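3.2 Sorting of small components at the bench

The second stage of the procedure concerns parts that have already been freed from their housings and now have to be separated by type. At this point the material is small, light and mixed, and the layout of the bench has a direct effect on how much of it ends up in the right fraction.

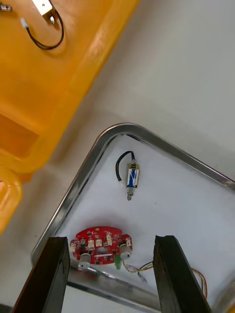
Figure 4. Solenoid in the yellow bin; second solenoid and red circuit board with two motors in the metal tray.

Work was carried out on a plain white table. Unsorted parts were held in a shallow metal tray with a rounded rim, and each target fraction was given its own plastic bin, identified by colour. Yellow was assigned to wound components, a class which covers solenoids, relays and small transformers. The bin was placed next to the tray so that a part could be moved across with one short lift (Figure 4). In an earlier layout, tested in December at the Skunport site, the bins stood on a shelf behind the table, and parts with trailing leads were often dropped on the way.

Leads were the main source of difficulty. The small solenoids in the batch have a black wire ending in a white connector, and the wire is long enough to loop back over the body or lie across a neighbouring part. Two rules were adopted. First, a component is lifted by its metal frame and never by the wire, as the joint between lead and coil is easily damaged and a solenoid with a torn lead can no longer be tested. Secondly, the connector must be clear of all other items before the lift begins. Where leads were tangled, the parts were returned to the tray and laid out again.

Circuit boards with motors still mounted form a separate case. The red board in Figure 4 carries two grey cylindrical motors as well as several connector headers, and so belongs to neither the wound fraction nor the bare board fraction as these are defined in Section 2. Boards of this kind were left in the tray until all loose parts had been removed, and were then passed on whole for manual stripping. Stripping them at the sorting bench was tried and abandoned – the loosened screws and clips contaminated the tray, and clearing them took longer than the stripping itself.

The trial batch supplied by Kender contained 301 items, presented in trays of no more than 12. Larger trayfuls were quicker to prepare but led to more overlapping leads. Sorting a full tray took roughly 10 minutes, including the time needed to lay the parts out. Any label on a coil was read before transfer where it faced upwards, and parts lying label down were turned once in the tray. Unlabelled coils were accepted into the yellow bin on shape alone and marked for later measurement.

Sorted fractions were weighed and checked by a second person (L. Alaoui), who had not been present during sorting. Misplaced items were recorded by type and returned to the correct bin before weighing was repeated. The most frequent error was the placing of loose motors with the solenoids – both are compact metal parts with a projecting rod or shaft, and the written instructions did not at first distinguish between them. A sentence on this point was added to the bench sheet, which is reproduced in Appendix B.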